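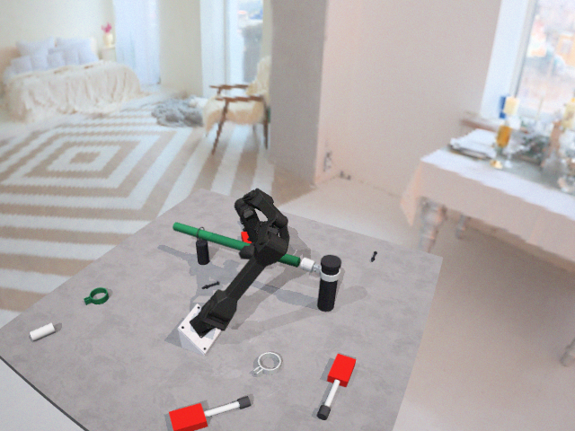
Randia Tabletop Assembly, simulated demonstrations

Data card and README

Summary

Randia is a set of demonstrations for training manipulation policies in simulation. One arm with a multi-fingered gripper works at a grey table with rods, posts, rings, pegs and hammer-like tools. Everything in the set is rendered. There is no real-robot data in this release.

The set was built at Fluvier by Audrey-Anne Campbell (scenes and tasks) and Kittipong Nilsuwan (collection and checks). Questions about file formats go to Kittipong.

Contents

Episodes: 3,367
Training split: 2,596
Held-out split: 771
Task templates: 12
Control: teleoperated, joint targets recorded at every step
Format: one folder per episode

Each episode folder has four items:

states: joint positions, gripper state and the pose of every loose part
actions: the operator's commands after smoothing
rgb: the rendered camera view
meta: task template, instruction text, random seed, outcome label

The raw commands before smoothing are in a separate archive called raw_actions. Most users will not need it.

Tasks

The task templates cover picking up a rod, laying it across a post, putting a ring over a post, standing a peg upright, moving a peg to a marked spot, and picking up a hammer tool by its shaft. The remaining templates chain two of these together. The instruction text was written by hand for each template and then varied by part color, so "pick up the green ring" and "pick up the silver ring" come from the same template.

Loose parts are placed at random at the start of each episode. Parts that the instruction doesn't mention stay on the table as clutter. A hammer tool may start partly outside the camera view. We kept those starts in both splits. The pose is still in the states file, but a policy using only the camera will have to work with what it can see.

Backgrounds

The table sits inside a furnished interior, and the bedroom is the most common one. The bed, curtains, armchair and side table are background only. They have no collision shapes and the arm can't reach them. Backgrounds are chosen by the random seed, and their lighting also affects the shadows on the tabletop.

The held-out split uses 700 episodes with backgrounds that appear in training and 71 with backgrounds that don't. Please report the two groups separately. The field is background_seen in meta.

How it was collected

Operators drove the arm with a hand controller while watching the same camera view that is stored in the episode. They had no depth view and no second angle, so some approaches are slow near the part. Pauses were not trimmed.

An episode ends when the operator presses stop or the time limit runs out. The outcome label is then set by a script that compares final part poses with the goal for that template. Kittipong replayed every held-out episode and corrected labels where the script was wrong. Training labels were not checked by hand.

Failed episodes are included and labeled as failures. Filter on outcome if you are doing plain behavior cloning.

Known problems

Ring contact is too stiff. A ring dropped from any height over a post can bounce in a way a metal or plastic ring would not. We lowered the bounce setting partway through collection, and the change is noted in meta as physics_rev 2.

Thin parts can pass through the fingers if the gripper closes very fast. This shows up mostly with the black pegs.

Rings have a small tab on one side. The success check ignores which way the tab points. If your work depends on ring orientation, compute it from the part pose.

The pose of the small white cylinder was logged in the wrong units in the first upload, made in November. It has been fixed here. If you have the older copy, delete it and download again.

Use

The data may be used for research and teaching. We don't recommend using it as the only source for a policy that will run on hardware, given the contact problems listed above. The Bouchard loader reads this layout directly. The Dernham loader needs the states files converted first, and the script for that is in tools.

Changes

Release 2, March 14, 2021: units fixed, physics_rev added, held-out labels corrected.
Release 1: first upload.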